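Vusura laundry arm build - FAQ

Does it do the washing for you?
No. It moves soft things in and out of a front loader, slowly, and we still sort the colours ourselves.

What did it cost?
$1220 in parts, and 72 evenings we'd rather not price.
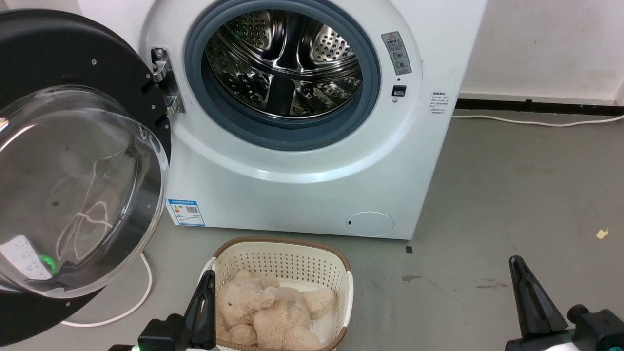 Is it faster than doing it by hand?
Not even close. Anyone claiming otherwise is selling something.

Should I build one at home?
Try the 4 grip tests on the Skumton page first. If you're bored by the second - and most people are - save your money.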